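Minutes of the monthly meeting, Kandpal Building Design Group
11/01/1999, upstairs meeting room

**Present:** Iñaki Montoya (chair), Ruth, Delphine, Walt, Gordon, Priya (minutes)
**Apologies:** Stan, who sent a drawing in his place

## 1. Minutes of the last meeting

Accepted after one correction. Gordon did not "storm out" in August. He went to feed the parking meter and chose not to return.

## 2. Givness branch library

Iñaki passed around the revised plan. The reading room has moved to the north side, where it was in the first plan, before we all agreed it should go somewhere else. The client is pleased with the new idea.

Budget for the reading room shelving has been cut again. Ruth would like it recorded that the window seats were the only thing the library board liked without being asked, and that they are also the only thing now marked "optional." Walt suggested making the seats part of the wall, on the grounds that no one has ever value-engineered a wall. Agreed to try it.

Seating is at 68. The board asked for 70. Delphine will look for the other 2, possibly behind the column that Iñaki has been calling "a feature."

**Action:** Ruth to redraw the window seats as wall. Delphine to find chairs.

## 3. Draltura house

The owners have been to Portugal and now want tile. They want it in the kitchen, up the stair risers and, as of their last fax, on the underside of the balcony. Walt said the underside of the balcony would be seen mainly by the dog. Priya said it could be the best thing in the house. A discussion followed and is not recorded.

The folded steel stair is fine. Everyone likes the stair. The engineer likes it less than everyone else does and has asked for a thicker plate, which would make it look, in Delphine's words, like something you climb to get onto a ship. Iñaki will call him and be charming.

Paint: the front door has been approved in yellow. This is the fourth yellow. Please stop showing them yellows.

**Action:** Iñaki to call the engineer. Walt to price tile for the risers only, and to keep quiet about the balcony until asked.

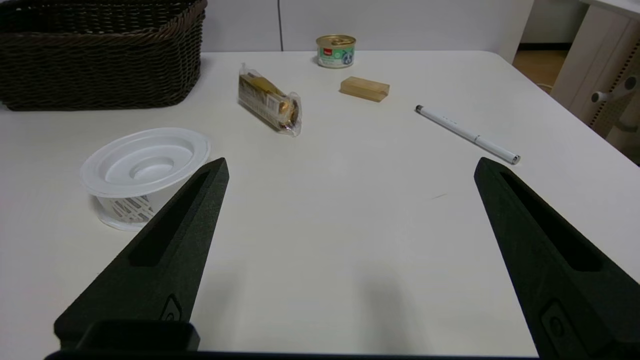
Walt then returned to the balcony without being asked. The chair moved on.

## 4. Tanix warehouse conversion

Measured survey is finished. The long wall on the canal side is 210 feet and not, as the old drawings have it, whatever that number was with coffee on it. Gordon has taped the two sets together and finds that they agree about the location of the canal.

The developer wants studios on the ground floor and would like them to feel "raw." He would also like carpet. Ruth asked which of the two he felt more strongly about and was told he would get back to us.

Discussion of the old loading doors. Iñaki wants to keep all of them and glaze behind. Gordon wants to keep the ones that open. Delphine pointed out that these are quite different numbers of doors. Agreed to keep the canal side complete and argue about the street side next month – with photographs this time, as the sketches seem to favor whoever drew them.

**Action:** Gordon to photograph the street side. Delphine to ask about carpet in a neutral tone of voice.

## 5. Office matters

The plotter has printed sheet 731 of the Givness set in magenta. It printed no other sheet in magenta. The repairman has been and described this as interesting.

The sample library is full. Anyone with bricks under their desk is asked to decide how they feel about them. Walt has eleven.

Stan's drawing was looked at. It shows a bench. It is a good bench, and there is no project that needs one. It has been pinned up over the sink.

## 6. Any other business

Priya asked if somebody else could take the minutes next time. The chair thanked Priya for her minutes.

Gordon left at this point for the parking meter.

Next meeting same place, bring your own cup.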